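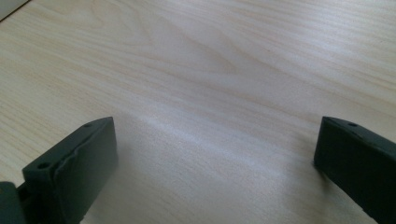

Trarnirley library to stay open till 9 after petition

Trarnirley town library will keep its late hours through the winter after all. The council dropped the plan to close at 5 p.m. at a short meeting last night – 936 signatures on the petition, most of them collected in under three weeks.

The cut was due to start in October. It would have ended the evening homework club, the sewing group and the Titum language classes, which all meet upstairs after 6.

"We had parents in tears over this," said Petronella Mkhize, who started the petition. "Where else do the kids go? It's cold at home, the little ones are noisy, there's one table and everybody wants it."

Council had said the late shift cost too much for the number of people coming in. Figures handed out at the meeting showed 63 visitors on a normal evening, up from last year. Heating is the big bill. The boiler is old and parts are getting hard to find, members were told.

Local hardware store Tultier has offered to pay for new window seals on the north side. Work should take 3 days and the reading room will be shut while it's done. Dates to be confirmed. Borrowed books can be returned at the front desk as usual durring that time.

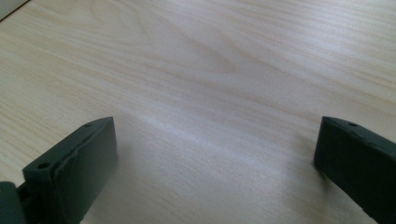
Lwazi Mabuza, head librarian, said staff were relieved but that the hours will be looked at again in spring. She wants more people signed up before then. Target is 1000 active cards.

"If you've got a card in a drawer somewhere, come use it," she said. "Take out one book. It all gets added up."

Not everyone was happy. Two members voted against, saying the money should go to road repairs on the Yeh side of town, where residents have complained about potholes since the floods. A seperate vote on the roads was put off to the next meeting. Shouting from the back at that point, then a five minute break.

Homework club is on as normal, 6 to 8 p.m., no need to book. Sewing group has moved to the smaller room but the time is the same. Titum beginners class is full – waiting list at the desk. Parking behind the building is free after 5.

The petition will stay at the front desk until the end of the month for anyone who still wants to sign.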